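Fastinine Dialect Recordings: progress report to the Shenoy Fund

May 20, 2024
Prepared by Da-eun Bang

Where we are

The grant pays for copying and cataloguing the Fastinine tapes, which were recorded in farm kitchens and at the two fish markets and then kept in a school attic. Copying began in January. We have now copied 400 tapes. The remaining 100 are the ones we set aside at the start because of mould or broken shells, and they will take longer per tape than anything done so far.

Copying

Gunārs Lepik has done nearly all the transfers. He plays each tape once at normal speed and does not clean up the sound. The noise on the market tapes is heavy, but the speakers can be followed for most of the length. Where a side runs at the wrong speed we keep the faulty copy as well as the corrected one.

The second tape deck failed in the spring and was out of use while we waited for a drive belt. Zisico supplied the part and did the fitting. This cost us time but no money beyond the repairs line.

Transcripts

Kyung-tae Woo and Jae-hoon Baek have finished 75 transcripts. This is behind the plan. The older speakers use words for nets, knots and weather that are in none of the printed word lists, and each one has to be checked with someone from the coast. We had allowed too little for this. Jae-hoon now keeps a running list of unsolved words and takes it to the coast once a month, which works better than asking about them one at a time.

We have settled the spelling. Transcripts follow the standard forms except where the vowel is plainly different, and those words are marked. The earlier batch was done under the old rule and still needs to be brought into line.

Permissions

Eun-seong Gil is writing to the families of the speakers. Most replies so far have been favourable. One family has asked that a conversation about a land dispute stay closed, and we have agreed. Where we have no address the recording will be catalogued but not put online.

Money

Spending is within the budget apart from travel, which is over because of the coast visits. We would like to move 2000 from the printing line to travel. The printed booklet could be shorter, and Femovau has offered a lower price for a stapled version. Please let us know if this needs a formal request.

Next period

Start on the damaged tapes.
Correct the spelling in the first batch of transcripts.
Send the second round of permission letters.
Agree the catalogue headings with the county archive.
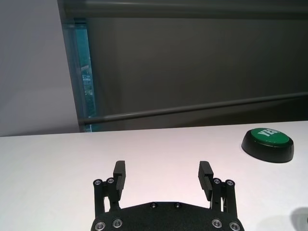 Contact

Questions about this report should go to Da-eun Bang. Questions about permissions should go to Eun-seong Gil.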